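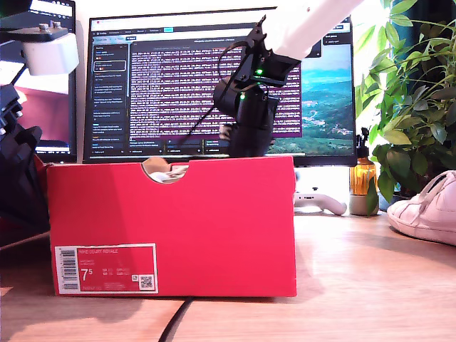
Figure 3. The gripper at the rear rim of the shoebox, one of the containers in the desk set.

Papers > Robot Learning > Tetness: Small-Scale Demonstrations on Ordinary Desks > Section 4

4. Gathering the demonstrations

4.1 Setting

All demonstrations in the desk set were recorded on working desks. We did not clear them first. Monitors stayed on, plants and bottles stayed where their owners kept them, and cables were allowed to cross the work area as long as they did not catch on the arm. In Figure 3 the screen behind the box shows a browser page and there is a leafy plant close to the window. A policy trained on our earlier set, which used a plain grey backdrop, did badly when it was moved to desks like this, and we wanted the new examples to contain the kind of clutter it had failed on.

Lighting was left to the room. Operators were asked to note whether blinds were open or closed, and to record in at least two different conditions per desk. Screens were a larger source of change than we expected, as a page with a bright background alters the look of the whole desk when it replaces a dark one.

4.2 Objects

The set has 15 containers, all of them household packaging. Shoeboxes were chosen for the first round. Their walls are thin, they slide when pushed, and many carry large printed labels that a vision model may come to rely on. The red Nike box in Figure 3 has a notch in its front edge and crumpled white tissue paper inside. Tissue was kept in the box for half of the episodes and taken out for the rest. It hides the bottom of the box and moves when touched, so the two halves are listed separately in the release.

4.3 Procedure

Each episode starts with the arm raised and the container placed by hand within a marked region. The marks were removed before recording. The operator then guides the gripper to the rim, closes on the wall, and moves the box a short distance to the left or right. An episode ends when the jaws have opened and the arm is clear of the box. Episodes in which the box tipped over were kept and tagged – they make up a small part of the set, but they are the only examples of recovery we have.

Eight operators took part. Each recorded in sessions of no more than 40 minutes, followed by a break. Longer sessions in the pilot gave faster but less careful approaches, with more contacts on the outer face of the box. After discarding episodes with dropped frames we were left with some 500.

4.4 Labelling

Every episode carries a short written instruction and a success tag. Rosalinda Tagle wrote the instructions and Rocío Olvera checked the tags against the recordings. Where the two disagreed about what counted as a finished move, the episode was watched again by both and the stricter reading was used.

Comments (3)

Kurek: Was the rim approach always from the rear? Our arm has trouble when the wall is hidden by the box itself.

R. Olvera: No, front and side approaches are in there too. See the field "approach" in the episode table.

Ernia: Section 4.2 says the tissue halves are listed separately, but I can only find one list in the download.

Contact the authors | © Tetness, text posted January 24, 2025 | Back to top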